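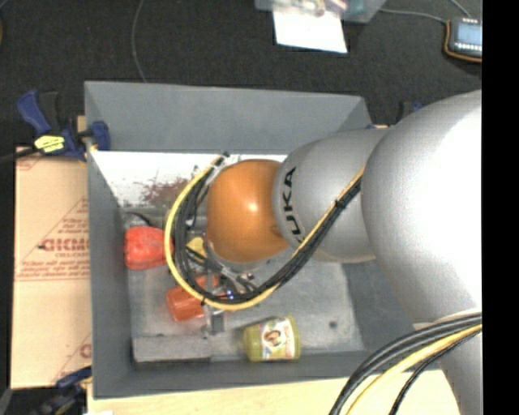 Progress report to Rulance, bin picking project
May 3, 2022

Hi all,

Time for another update, and it's a cheerier one than last time! The short version is that the new grasp ranking method works better than the old one in a messy bin, we know fairly well why, and we've got one stubborn problem left that I'd like to spend the next stretch on.

You'll remember the plan was to stop asking the Mimex planner for its single best grasp. Instead we ask it for 12 candidates and let a second, smaller model re-order them by how likely each one is to bump a neighbouring object or the bin wall on the way in. I was a bit sceptical of this (it felt like bolting a second opinion onto the first), but the numbers won me over. We ran 800 picks with the old method and 700 with the new one, and failed picks dropped by over 40 per cent. The runs aren't quite the same size because I lost a chunk of the second batch to a logging bug – my fault, fixed now, and I've left those picks out of the results altogether.

Most of the gain comes from grasps close to the walls. The old planner loved a nice clean edge and didn't much care that the wrist had to squeeze in beside the grey side of the bin to get there. The new one will happily take a slightly worse grip if the way in is clear. It also behaves better when things are lying on their side, like jars and cups, where it used to go for the rim and nudge the whole object along the floor.

Now the stubborn bit. Round things still roll. If the first finger touches early, the object moves, and by then the arm is committed to where it used to be. We tried slowing the last part of the approach, which helped a little and made every pick slower, so I've switched that off again. My favourite idea at the moment is to take one more depth reading just before the fingers close and cancel if the object has shifted. Szulc have offered us a trial licence for their depth filter, and I'd like to take them up on it.

On the practical side, the cables on the wrist have been re-tied so there's enough slack for the steeper tilts. I've also capped the wrist rotation in software, which costs us a few grasps in the corners. I can live with that for now.

Spending is on track. The one thing I'd ask is to move the leftover travel money into spare gripper fingers, as they do wear and the Cinddale workshop needs a fair bit of notice to make them.

Next up is the late depth check, then a fresh set of runs with objects neither model has been trained on. I'm aiming to have both done in June, and I'll send the raw logs along with the write-up so you can poke at them yourselves. If the money move is okay with you, a quick yes by email is all I need.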